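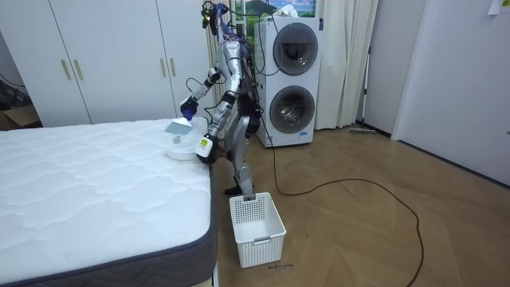

A humanoid robot holds a handheld cleaning device to a bare mattress.

Film on Plellcombe's abandoned cup tie to be shown in April

A documentary on the abandoned cup tie between Plellcombe and Otisow will be shown for the first time in April, at the Plellcombe clubhouse, before going out on television later in the spring.

The film, called Fog at Bronadau, runs for just under an hour and was directed by Fanni Halász. It tells the story of the quarter-final at the Bronadau ground which was stopped in the second half with Otisow leading 3-2, and of the long argument over whether the result should stand.

The official crowd that afternoon was 2249, still the largest for any match at Bronadau. Fog came in off the river shortly before half-time. The referee took the players off once, brought them back, and then called the game off for good when neither linesman could see the far penalty area.

Otisow asked for the score to be confirmed and their place in the semi-final given to them. Plellcombe wanted the match played again from the start. The league sided with Plellcombe, Otisow refused to travel for the second game, and the tie was awarded to the home side. The two clubs did not play each other again, even in a friendly, for many years.

Halász, who grew up in Otisow, said she had heard the story at home long before she thought of filming it.

"My uncles talked about it as if Otisow had won the cup," she said. "Then I went to Plellcombe and heard a different match described. They couldn't agree on who scored the third goal, or which end it was scored at. I wanted to put both versions next to each other and leave people to it."

The third goal is the main matter of the film's middle section. It was given to the Otisow forward Béla Fodor, who is interviewed at length, but the newspaper report printed the next morning put it down as an own goal. Fodor says in the film that he got the last touch from two yards out and that the goalkeeper told him so as they walked off.

There is very little moving footage of the match. A short reel taken from behind the goal at the town end shows the teams coming out and most of the opening 20 minutes, after which the film ran out. The makers have used it with radio commentary, match programmes and the letters sent between the clubs and the league, which were kept in a filing cabinet at Bronadau and had not been read in public before.

Supporters lent more than 200 items, among them tickets, scarves and a set of photographs taken from the roof of the bus garage across the road. Several are printed in a booklet that will be sold at the screening.

The film is the second from the production company Honorato to deal with lower-league football. Its first followed a season on the coast with a club that was voted out of its division. A third, on women's works teams, is being edited now.

Fodor has seen a finished copy and said he was happy with it, although he would have liked more of the first half.

"We were very good in the first half and it's gone past in a minute," he said. "But it's fair. They let the Plellcombe lads have their say, and they let us have ours. I still say it was my goal."

He will take part in a short talk after the screening with Halász and three of the Plellcombe side. The former Plellcombe goalkeeper has been invited but has not yet said whether he will come.

Both clubs have given the film their support. Otisow will show it in their own social club the following week, and the two sides are to meet at Bronadau in a pre-season match in the summer. A new trophy was suggested for the game, but the clubs decided against it and the money will go towards repairs to the covered stand instead.

Bronadau has changed a good deal since the tie was played. The open terrace at the river end was taken down and replaced by a grass bank, and floodlights were put up on all four sides. Part of the film was shot there at dusk during the autumn, with the youth teams of both clubs walking through the disputed goal in the positions given by different witnesses. Five versions were filmed and all of them are shown.

Doors at the Plellcombe clubhouse open at 6.30pm and the film starts at 7.15pm. Tickets are on sale from the club shop and at the turnstiles on match days. Season ticket holders at either club get in at half price, and under-16s go free with an adult. The car park behind the main stand will be open, with entry from the river side only.

The television broadcast will be shown with subtitles. Its date will be announced after the Plellcombe screening.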